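Mundale Stehschreibtisch im Test: Viel Geld für eine Platte auf zwei Beinen

Ich habe den Tisch selbst bezahlt, um das gleich loszuwerden. 964 Euro, Lieferung bis Bordsteinkante, Aufbau extra. Auf der Produktseite stand etwas von "neuer Art zu arbeiten", und wenn ich so etwas lese, halte ich normalerweise mein Portemonnaie fest. Diesmal hat mein Rücken entschieden.

Aufbau

Zwei Pakete, das schwerere davon allein kaum die Treppe hochzukriegen. Die Anleitung besteht aus Zeichnungen, auf denen alle Schrauben gleich lang aussehen. Sie sind es nicht. Wer die kurzen für die Platte mit den längeren für die Querstrebe verwechselt, bohrt sich in eine Oberfläche, die teuer genug war. Stitwood, der Händler, empfiehlt "eine zweite Person und eine halbe Stunde". Mit der zweiten Person bin ich einverstanden. Bei der halben Stunde hat wohl jemand gestoppt, der die Tische beruflich zusammenschraubt.

Die vorgebohrten Löcher passten bis auf eines. Das habe ich nachgebohrt, und bis heute sitzt die Kabelwanne dort ein wenig schief.
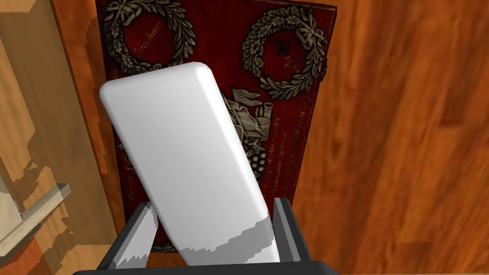
Höhenverstellung

Der Motor ist leise, das muss ich zugeben. Leiser als beim Baudry, den wir im Büro haben und bei dem die Kollegen am Telefon kurz innehalten, wenn jemand hochfährt. Die Speichertasten funktionieren, nur muss man sie gedrückt halten, bis die Höhe erreicht ist. Angeblich dient das der Sicherheit. Mich nervt es jeden Morgen aufs Neue, und eine Einstellung, mit der man das ändern könnte, habe ich im Handbuch nicht gefunden.

Auf Sitzhöhe steht der Tisch ruhig. Ganz oben sieht es anders aus. Wer mit etwas Schwung tippt, sieht den Monitor nicken, vor allem mit einem Schwenkarm an der hinteren Kante. In der Werbung steht "absolut wackelfrei". Absolut ist ein starkes Wort für ein Gestell mit zwei Säulen.

Die Platte

Meine Platte ist hell und matt, und sie gefällt mir, solange die Sonne nicht flach darüberfällt. Dann sieht man jeden Handballenabdruck. Die Vorderkante ist abgeschrägt, was beim Schreiben angenehm für die Unterarme ist. Ein Kaffeerand war nach einer Nacht noch zu sehen und ging erst mit Spülmittel und etwas Geduld weg. "Fleckenabweisend" hätte ich mir anders vorgestellt.

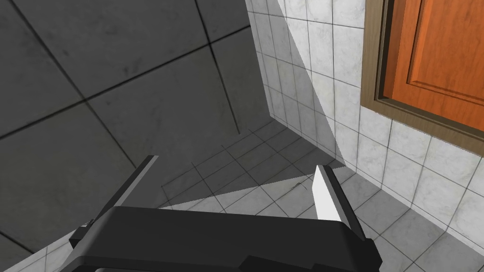

Geöffneter Greifer, am rechten Finger innen ein weißer Belag.

Kundendienst

Wegen des falsch gebohrten Lochs habe ich geschrieben. Die erste Antwort war ein Textbaustein mit Link zur Anleitung, die ich ja schon hatte. Danach meldete sich Jolene Tautahi, die meine Nachricht offenbar gelesen hatte, und bot mir einen Gutschein für Zubehör an. Ich brauche kein Zubehör. Eine neue Platte gäbe es nur gegen Rücksendung der alten, auf meine Kosten verpackt. Ich habe es gelassen.

Und die Alternativen?

Der Baudry kostete zuletzt 806 Euro, ist lauter und hat die hässlichere Bedieneinheit, steht aber ganz oben spürbar fester. Den Pullen kenne ich nur aus dem Laden, wo er auf dickem Teppich stand, also sage ich dazu lieber nichts.

Fazit nach 3 Monaten

Ich stehe mehr als früher, wenn auch deutlich weniger, als ich mir vorgenommen hatte. Dem Rücken geht es etwas besser, was genauso gut am Schwimmen liegen kann, mit dem ich im Januar angefangen habe. Zurückschicken würde ich den Mundale nicht mehr, zum vollen Preis noch einmal kaufen auch nicht. Wer meist im Sitzen arbeitet und einen leisen Motor will, kann auf ein Angebot warten. Wer viel im Stehen tippt, sollte vorher irgendwo an der ausgefahrenen Platte rütteln.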